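**Ticket:** virada de página, falha de preensão na borda externa
**Projeto:** Toltari / bancada Eltthorpe
**Responsável:** Yi-an Wi
**Estado:** aberto, contorno aplicado
**Prioridade:** média

## Sintoma

A política de virada de página treinada em junho falha de forma sistemática quando o impresso tem lombada rígida e folhas que não assentam. O braço aproxima-se, fecha a pinça acima do papel e reporta contato. O estimador de força não acusa nada, e o episódio é marcado como sucesso pelo script de avaliação.

Resultado com o checkpoint corrente: 42 sucessos reais em 70 tentativas. O script reportava 67. A diferença de 25 são falsos positivos, conferidos à mão nos vídeos.

## Ambiente

- Controlador Colari, malha de posição, sem alterações desde o último ticket
- Política visual com entrada única da câmera de punho
- Detector de borda `bang-edge`, pesos congelados
- Superfície ladrilhada, não vista no treino

## Registro

**09:10** - Reproduzido com o checkpoint corrente. Falha na segunda tentativa.

**09:35** - Suspeita inicial: calibração mão-olho. Refeita com o alvo padrão. Erro de reprojeção dentro da tolerância. Hipótese descartada.

**10:20** - Troca do impresso por folhas soltas sobre a mesma superfície. Nenhuma falha. O problema depende da curvatura do papel, e o piso isolado não o explica.

**11:05** - Mapa de ativação do detector exportado. Em 4 dos episódios inspecionados, a borda escolhida é uma linha de rejunte. Nos demais, a borda é a correta, mas a altura estimada corresponde ao plano da mesa.

**11:40** - Lido o código de conversão. A altura da borda é obtida por interseção do raio com o plano z = 0. Com a folha levantada, o ponto calculado fica deslocado ao longo do raio, e o erro cresce com a inclinação da câmera. Isso explica o deslocamento lateral, mas o fechamento alto vem de outro lugar: o limiar de parada da descida foi ajustado para papel plano.

**14:15** - Teste com o impresso girado. O detector piora quando as linhas de texto e o rejunte ficam ambos na diagonal. Há mais candidatos com contraste parecido, e a pontuação final quase não os separa. 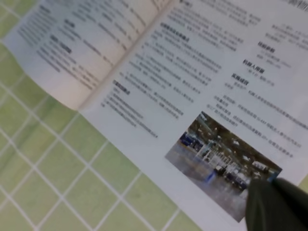

*Vista da câmera de punho: impresso aberto na diagonal sobre os ladrilhos, borda externa da página esquerda ondulada, dedo da pinça no canto inferior direito.*

**15:00** - Casos difíceis separados em um subconjunto próprio. A ondulação da borda gera sombra fraca no ladrilho, e o detector às vezes segue a sombra.

## Contorno

1. Rejeitar candidatos paralelos à direção dominante da grade (`reject_grid=true`).
2. Substituir a interseção com o plano por duas vistas com deslocamento lateral do punho.
3. Retirar o sinal de contato do critério de sucesso. Usar a comparação da página antes e depois da virada.

Os itens 1 e 3 já estão no ramo de teste. O item 2 aumenta o tempo de ciclo e precisa de medição antes de ser integrado.

## Pendências

- Repetir as 70 tentativas com o contorno completo
- Corrigir a tabela de resultados do relatório interno - os valores atuais usam o critério antigo
- Verificar se o conjunto de treino tem algum exemplo com borda levantada. A busca por etiqueta não retornou nada, mas a etiquetagem é incompleta
- Abrir ticket separado para o limiar de descida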